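One bin on the table: against sorting into piles

Tuesday, November 1, 2022

The usual advice on sorting a cupboard of soft goods is to take everything out, spread it on a large surface and make piles. Keep, give away, mend, throw out. I have followed this advice for years, in two flats and in the shared store at Lelluditz, and I now think it is wrong in most of its particulars. The method I would put in its place uses a small table, one rectangular bin with a handle at each end, and no piles.

By soft goods I mean anything made chiefly of fabric that is not clothing on a hanger: pouches, sleeves, straps, covers, gloves, knee supports, drawstring bags, the padded cases that come with other things. These items share some awkward properties. They have no fixed shape. They are very often black. Their labels are printed once, in one place, and that place is usually folded inwards when you need to read it. A stack of them slides.

Piles are a bad match for all of this. A pile of tins stays where it was put and can be read from the side. A pile of neoprene covers spreads at the base until it touches the next pile, and after ten minutes the boundary between "keep" and "mend" is a matter of memory. In March I sorted the Lelluditz store by the pile method and had to do part of it twice, having leant across the table and merged two categories with my sleeve.

Table size is blamed for this more often than it should be. The standard reply is to get a bigger surface, or to use the floor. A bigger surface only allows bigger piles. The table I use for sorting at home is a Santon, 600 mm deep, and I have not wanted more. At that depth everything can be reached without leaning, which removes the sleeve problem. What I do want from a table is a pale top, rounded corners and a firm fixing. Black fabric on a dark desk is difficult to see at all, and its seams and cords are harder still. On pale wood the outline is plain. Rounded corners do not catch on loops. A table that is clamped down can be pulled against, and pulling is a large part of sorting soft things: zips, knots, cords that have gone through one another.

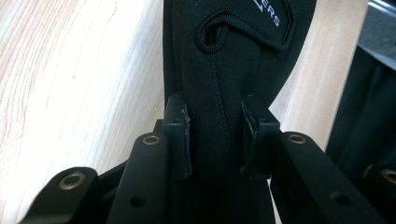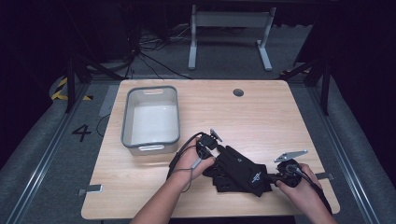

The bin goes to one side and starts with nothing in it. I would insist on this point above the others. Most people who own a storage bin begin with it part full, on the reasoning that its contents are already sorted. They rarely are. A bin that starts empty has a known state, and whatever is in it at the end was put there on purpose. If the old contents deserve their place they can go through the same process as everything else.

The process itself is short. Take one item from the cupboard. Hold it up by its widest part and let it hang. Find the printed name, the seam and any cord or loop. Decide. If it is to be kept in that category, it goes in the bin. If not, it goes back into the cupboard, on a different shelf. Only one category is sorted at a time, and when the bin holds all of it, the bin is carried off, emptied into its proper home and brought back for the next.

The objection is that this takes longer. Each item left over from the first pass is handled again in the second. I accept that the number of handlings goes up. The time does not go up in proportion, as a single yes or no question can be answered faster than a choice among four. With piles, the slow items are the ones that might belong in two of them, and they tend to be held in the hand, put down, moved and then put in a fifth pile for things to think about. The fifth pile is normally the largest. Under the one-bin method there is nowhere for it to go.

A second objection concerns interruption. Piles have to be finished in one session or the table is lost until they are. A bin can be stopped at any point. This matters more in a shared room than in a private one, and at Lelluditz it settled the matter on its own.

On the bin, my views are fairly narrow. Plastic, rectangular, with a cut-out handle at each end. Fabric baskets are sold for exactly this purpose and I think they are a mistake: soft things in a soft container make one large soft thing, and it cannot be slid along a shelf without deforming. Woven ones snag. Lids are unnecessary at the sorting stage and take up table. The Skarnetier bin I use has an inside height of 166 mm, and I would not go deeper. Past that depth the bottom layer cannot be seen and people start to dig, with the result that the top layer is folded under and the labels go out of sight again. A pale interior helps for the same reason that a pale table does. I have a dark grey bin from Falcão which is better made in every respect and which I have stopped using for black items.

Cords deserve a paragraph. A cord or piping that is stitched down along its length gives no trouble. A free loop does, and one free loop will engage with every other free loop in the bin. Tuck it into the item's own opening if it has one. If it has none, fold the item over the cord and lay it fold downwards. Rubber bands are often recommended. They mark foam-backed fabrics and they perish, and I would leave them out.

The same applies, with more force, to any leads that share the table. Electrical cable and fabric cord should not be sorted on the same day. Where the table has a grommet hole, use it for whatever has to stay plugged in, and let the rest hang off the side well away from the bin.

Folding is overrated. A good deal has been published on how to fold shapeless items into upright rectangles, and the results look well on the first day. Thick, springy material will not hold a fold, and pressing it into one puts a crease through the printing. I lay such items flat, widest end alternating left and right, name upwards. A tapered cover is wide at the top and narrow below, so alternate laying uses the width of the bin evenly and the stack stays level. It takes less care than folding and survives somebody else taking an item out of the middle.

I have been asked whether the contents should be listed on the outside. For a household, no. At Lelluditz the shelf list runs to 500 entries and is consulted mainly by the people who wrote it. One word on the end of the bin, above the handle, is enough, and it should be the word people say when they are looking for the thing. "Covers" will do – "Protective accessories, assorted" will be ignored.

The remaining difficulty is single gloves. I keep them in the bin with the pairs, on top, until the next sort, and after two sorts without a partner they go.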